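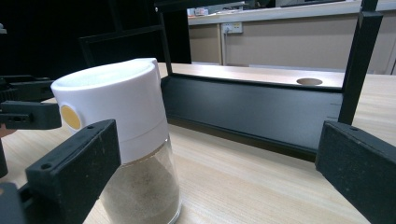 The seasoning jar with the yellow button, between the fingers of the student-built gripper.

Student gripper team takes on the spice shelf

By the Bokus student desk

Brultow robotics club is back at it. New project this term, and it starts with a jar. White cap, yellow button on the side, pale powder in the bottom. The job: get a hand-held gripper around it, lift it, set it back down without tipping it over. Sounds easy. Ask the freshmen.

The club is working toward the Siriwardena Kitchen Challenge in June, where teams have to teach a machine to do small household chores. Brultow picked seasoning. Other schools went for folding towels and sorting forks, we're told.

How it works, short version. Students do the chore by hand with the gripper, over and over, and a camera on the gripper records every try. The recordings then go to the software group, who use them to train the club's robot arm. So far 1493 tries saved. Goal is 3004 before the trip, a number the club captains agreed on and now kind of regret.

"My wrist knows this jar better than my own phone," one sophomore said between turns.

Most of the arguing has been over finger pads. Smooth ones went in the trash early, jars kept turning in the grip. The blocks on there now are thick, black and square, and they've stayed put the longest. A second set is being drawn up, a bit narrower, for the small bottles.
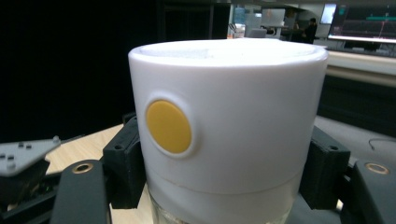 Closed on the container, a finger block on each side.

The button is its own headache. If it ends up under a finger the try gets thrown out, so everybody has learned to check which way it faces before they close in. Rules for the challenge say the jar can be placed facing any direction. The club only practised two of them until last month. They are catching up.

Money: Bomadent, the parts shop out on the county road, is covering printer filament and screws thru the end of the school year. Bus and entry fee still have to come from somewhere. Bake sale at lunch in the main hall, bring small bills.

Two spots are open on the recording crew. No coding needed, steady hands a plus, and you have to be OK with doing the same thing alot. Sign-up sheet is on the lab door. Shifts start at 3:30 and run till the late bus.

Next up after the jar is pouring, with a measuring spoon. Students were asked to bring in old salt, rice or flour from home for that part. Nothing with pepper in it please.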